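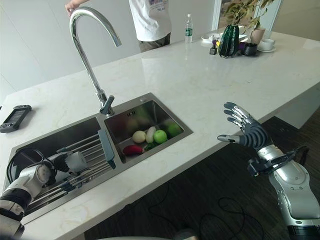

Zamfira Costache reckons I'm overfeeding the starter and that's why the Javora loaf keeps going flat on me. She left a comment under the last entry saying she'd halve the feed, leave it somewhere cooler overnight and stop fiddling with the lid. Fair enough, Zamfira, I do fiddle with the lid.

Home | Notebook | Recipes | Flour notes | Contact

Saturday, a bit after seven in the morning

So, batch 28. Two jars this time, both from the same mother. Jar A gets my usual feed, jar B gets half as much (the Costache method, as it is now called on the masking tape). Same rye for both, the coarse one from Palberg, and water straight from the tap after it's stood in the jug a while. I know some of you swear by filtered. I've tried it and couldn't tell the loaves apart, and the jug is one less thing to buy cartridges for.

Jar A doubled by midnight and had slumped by the time I got up. Sharp smell, nearly nail varnish. Jar B was still domed and smelled of yoghurt and apples – lovely, really, I stood there sniffing it for far too long before I put the kettle on.

Mixed both doughs with the Toma white. Final weight for the A dough 1,313 g, which is heavier than I wanted, as I slopped the water in and then had to chase it with flour. Didn't write down how much flour. Sorry, future me! B came out better behaved and I shaped it without the scraper for once.

Half past two

Both baked. A spread sideways like a cowpat, decent crust, crumb tight at the bottom with one enormous tunnel under the top. B has sprung properly and the cut opened up along one side, so the blade went in at the right angle for a change. I'd still like it darker. The oven says one thing and the little dial thermometer says another and I've stopped believing either of them.

Tasted both with butter, no salt. A is too sour for me, though it would make good toast. B has that sweet, malty thing the Nuslow loaves used to have before they changed their flour, and I've missed it.

To do next time:
– half feed again, but try it with the Toma wholemeal in place of rye
– weigh the flour BEFORE tipping it in
– salt at the start for one dough, after the rest for the other
– ask Zamfira how cool is cool, my pantry or an unheated hall?

Jar A has gone in the fridge as a spare. If anybody local wants a bit of B, bring your own jar, I'm down to the ones with no lids.

28 comments | 331 shares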